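Gripper budget, thread. We have 9 hand-held units to replace before August and one quote in, from Trukia. Working through it line by line.

1/ Finger pads. These are the consumable. Trukia charges 140 a set, Gramitz 200 but with a textured face. Budget for two spare sets per unit.

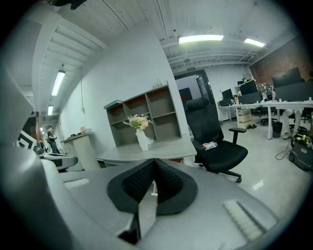

2/ Marker cards. Cheap, so they get left off the order. Ask whether the mount comes with the card - Totia lists them separately.

3/ Working room. Price the space as well as the kit. Two grippers at one desk need clear floor on both sides, and a vase of artificial flowers is plenty for a first trial.
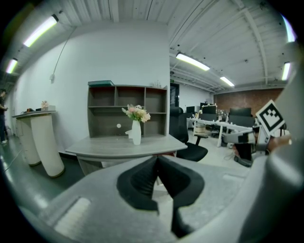 4/ Service. Limsakul wants 716 a year for the lot, parts extra. Nearly signed. Holding out for pads at cost.

5/ Delivery is quoted separately by all four. Get it in writing.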